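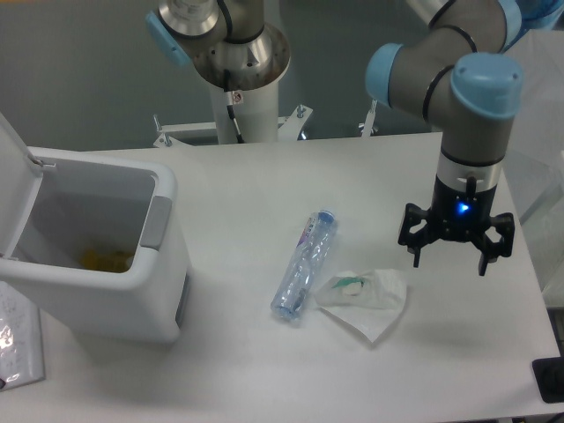
May – notes on the shared lecture course, Evmont side. Met with Cuiping Xue by phone after lunch to settle the order of the sessions. We have 16 lectures to place over four weeks, and the people from Nosten can only teach in the first two. I moved "Reading old maps" forward and put the ethics block after it. Cuiping wants each lecturer to open with something students can look at before any theory.

Reading list: still too long. Cut three chapters from the Gumis reader and kept the short one on letters and diaries. Students from the science side said last term that they had no time for more than 2 texts a week, and I think they were right. Scans to be checked for missing pages.

Credit: Egan will count the course as general education only. The form needs both signatures. Mine is done, Cuiping's to follow.

Language – lectures in English, discussion in either language. Handouts need a word list. I started one for lecture 1 and it ran to 3 pages, so I need to trim it.

To do: ask Nosten for slide files early, book the larger room for the final discussion, send Cuiping the new order tonight.

Evmont Liberal Arts Exchange | Contact the course office | Copyright Evmont | Back to top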